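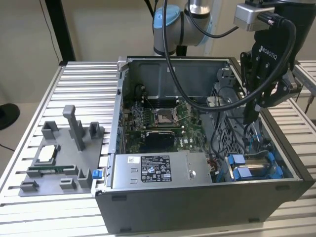 Bench Technician, Desktop Teardown - Skelness workshop

Grodov takes in used office computers, strips them for parts and passes the working pieces on for reuse. We are hiring 2 bench technicians for our Skelness workshop, starting in June. The posts are part-time to begin with, and both are on the morning shift.

What the work is

Most of what reaches the bench is desktop towers. You will lay each one on its side, take off the side panel and work through the inside: drives, memory, graphics card, power supply, motherboard. Parts are checked against the intake sheet and sorted into trays. Some machines arrive incomplete, so you need to be able to see what is missing, such as a processor or a cooler, and write it down. A full shift is roughly 50 towers across the team.
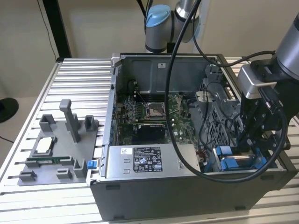
What we ask for

You should know the main parts of a desktop PC by sight and be able to read a power supply label. Steady hands matter more to us than speed. You will need to lift a full tower onto a worktable and stand for most of the shift. Clear handwriting helps - the intake sheets are still on paper.

No certificate is required. Training takes 2 weeks and is paid at the full rate. A good part of it is spent on hard drives, which often come in plastic caddies like the blue ones we see a lot of.

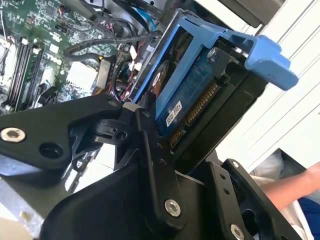

Drives are handled by the caddy or the edges, never by the circuit board, and each one goes into an antistatic bag before it leaves the bench. They are then logged in Ratura, our stock system, and locked away for wiping.

How to apply

Send a short letter and a list of past jobs to Siv Lunde at the Skelness office. Please say which mornings you can work. Repair done at home or for friends counts as experience, so include it.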